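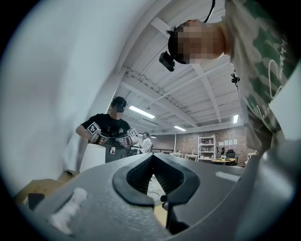 What counts as clutter on a shared table?

In this study, clutter is any item that has no agreed place on the surface and that its last user has left there. An item that is out of place but in use is not clutter until it is put down.

4.2 Stable and transient items

The Bimum study treats a shared tabletop as a small storage system with two populations. Stable items stay on the table from one working period to the next and are moved only to make space. Transient items arrive with a person and are expected to leave with that person. The distinction follows the item's use and ignores its size or value. A tissue box is stable. A phone is transient even when it lies on the same table every Thursday.

Items were coded by hand at the Sarnley site, using a sheet with 3 columns: item, class and nearest neighbor. The third column was added after a trial period in which coders agreed on the class of most items but disagreed on where one group of items ended and the next began. Recording the nearest neighbor removed much of that disagreement, although it made coding slower. The final sheet set contains 1,000 entries, of which about 200 concern drink containers.

Drink containers were the hardest class to settle. A cup kept near a kettle is normally stable, a bottle brought from outside is transient, and a small glass may be either. Coders were told to decide by the company an item keeps: a cup or glass standing within reach of the kettle was coded as part of the kettle group. A bottle lying on its side was coded as transient regardless of its neighbors. The light wooden table in Figure 3 shows both cases, with the kettle group toward the back and a clear bottle lying across the open surface.

Figure 3. Stable and transient items on one table. The lamp, kettle, power strip and tissue box were coded as stable; the phone, the paper beneath it and the bottle in hand were coded as transient.
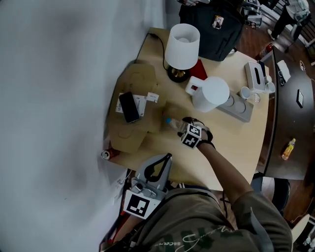

4.3 Surfaces on top of surfaces

Packaging complicates the scheme. A cardboard box left on a table is itself a transient item, but once something is set down on it, people begin to treat it as part of the furniture. Rodrigues, the coding guide used at the site, calls such an item a carrier. A carrier is coded once in its own right, and each item resting on it is coded with the carrier as its nearest neighbor. A phone on a box is therefore two entries — one for the phone and one for the box. 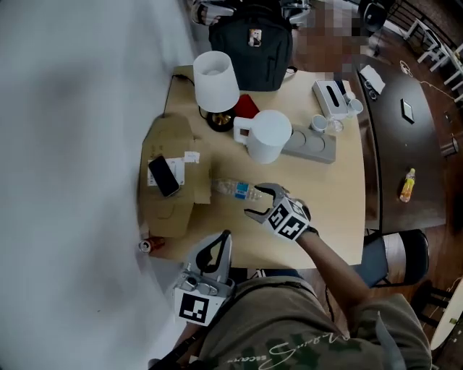
Carriers stayed in place longer than other transient items. Clearing one takes two decisions, and the person who wants the space is often not the owner of what lies on top. In several sessions the items were lifted, the carrier was moved a short distance, and the same items were put back on it. The table was coded as no clearer than before. Labels and receipts left on a carrier had a similar effect, as they suggested that the box might still be needed for a return.

Bags were handled separately. Sandico, the firm that manages the building, provides hooks for bags, but users preferred to keep them at the far side of the table or on whatever raised object stood close by.
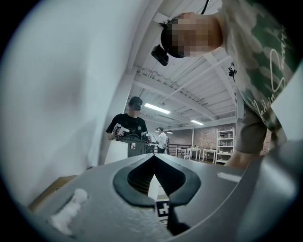
A bag was coded as transient in every position, including those where it stayed until closing. Coders did not open bags or record their contents. Where a bag hid smaller items from the coder's seat, the sheet was marked incomplete and the table was coded again after 10 minutes. Tables still obstructed at the second pass were left out of the clearance totals but kept in the carrier counts.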